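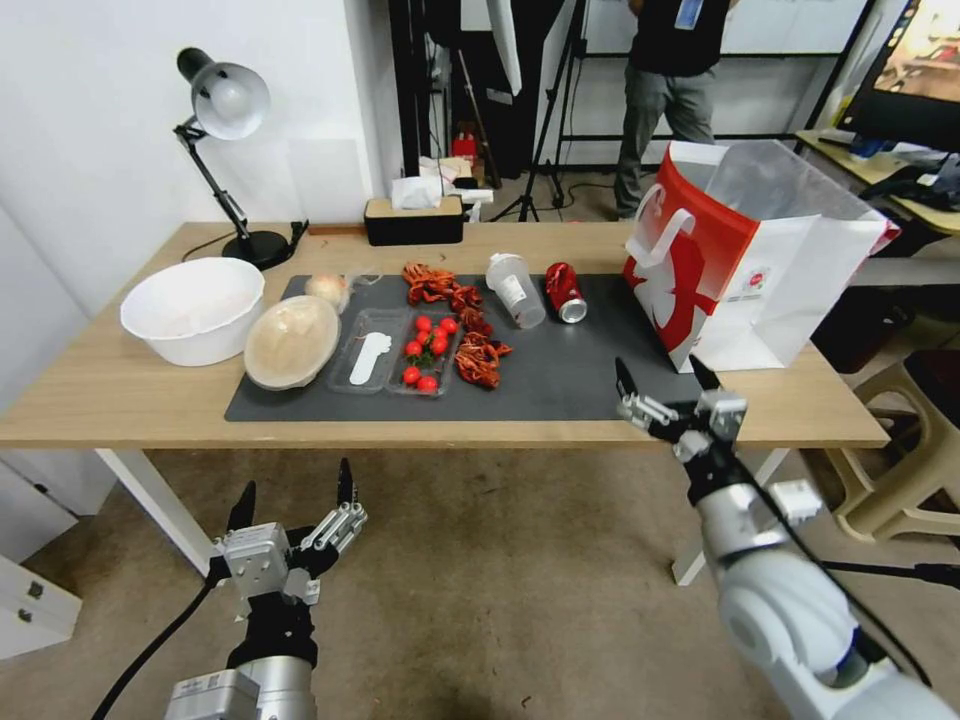
Print this article | E-mail to a friend

Charging people to prove what they already know

By Fasil Wolde

A refrigeration mechanic I know spent his first winter in Skorkwood stacking pallets. He had fixed compressors for most of his working life before he moved here, including the same make of compressor that kept the pallets cold. When one of them broke down at night, the company paid call-out rates for a man to drive from Wandus. My friend held the torch for him.

He was allowed to live here and allowed to work here. What he wasn't allowed to do was his trade, and the step between him and his trade was a skills assessment. By the time he had paid for the application, certified translations of his papers, the practical test and the trip to the city to sit it, he had spent $3699. He kept every receipt, which is how I know the figure. He was on a casual labourer's wage for all of it.

I think we have this the wrong way round. The person who can least afford the assessment pays for it, and pays up front, while the people who gain from a quick result pay nothing and so have no reason to care how long it takes.

Start with the money. The biggest single item on his list was the practical test, at $1830. I don't object to the test. Refrigerant gas is dangerous and so is three-phase power, and I want the person working on either to have been watched doing it by somebody who knows. Most migrant tradespeople I have met feel the same way. They are proud of their work and would like to show it to someone. Their complaint is that the bill arrives in the first months, when there is also a rental bond to find and a car to buy, and school uniforms if there are kids.

So people put it off. They take the warehouse job or the night cleaning job and tell themselves they'll apply when they have saved enough. A year goes by, then a second. Then the paperwork starts working against them, as assessors want recent experience in the trade and the most recent experience they can show is mopping. I have seen this happen to a welder and to a woman who ran a dental laboratory. She makes sandwiches now. She is good at it and doesn't want anyone's pity, but the dentist she sees sends his crowns interstate.

Meanwhile the local employers say they can't find anyone. Karkine, the cold store on the highway, has had the same sign out the front since before October asking for qualified trades. When I asked the site manager whether he had looked among his own casuals, he said he wouldn't know who had what. That was a fair answer. His labour hire form asks for a forklift ticket and a next of kin. It has no line for what you used to do.

The usual reply is that these costs are simply part of migrating, that people know about them before they come, and that local apprentices have to pay their way too. There is something in that. An apprentice puts up with low wages for years. But an apprentice is paid by an employer in the trade while learning it, and often has help with tools and fees. The migrant is being asked to finance the whole thing from a job that has no connection to it. As for knowing beforehand, skilled visa holders generally do, and they budget. Partners, refugees and people who came on some other footing often find out at a counter.

Another reply is that making the process cheaper will make it weaker. I can't see why it should. Who pays the invoice has no bearing on how hard the test is. We could keep every question and every weld inspection exactly as they are and only change when the money is collected.

That is the first change I'd make. Let people sit the assessment and pay it back through the tax system once they earn above a set amount, the way university students already do. Somebody who passes will move on to trade wages and the loan will be cleared fairly quickly. Somebody who fails will owe money, but will at least know where they stand and what training is missing.

The second change is to bring the practical tests closer. Karunaratne, the training workshop in Wandus, has bays and benches that are idle in the evenings, and it already tests apprentices to the national standard. My friend took a 700 kilometre round trip to be watched doing a job he could have done there. He lost 2 shifts and paid for a motel. An assessor could come out to the regions on a published timetable, with a full list of candidates waiting, for less than those candidates spend between them on petrol.

The third change costs almost nothing. Employers who advertise for trades should have to ask their existing staff first, in writing, what qualifications they hold from anywhere. Some managers would get a surprise.

None of this would fix everything. There will still be papers that can't be got out of a country at war, and registration boards for the professions that move at their own pace. A doctor's case is harder than a fitter's and I don't pretend to know the answer to it. But trades are where the shortage is felt in a town like ours, and where a person's skill can be checked in a day by watching their hands.

My friend passed, by the way, on the first attempt. He works out of Wandus now, for the firm that used to send the other man. When Karkine's compressors go down, they ring him, and they pay the call-out rate.

Print this article | E-mail to a friend

Related items
Regional visas and the rental squeeze
Who checks the labour hire companies?
Night bus to the industrial estate: one year on
Letters: Overseas nurses and the long wait
English classes after work, if you can get there

Contact us | Copyright, all rights reserved | Back to top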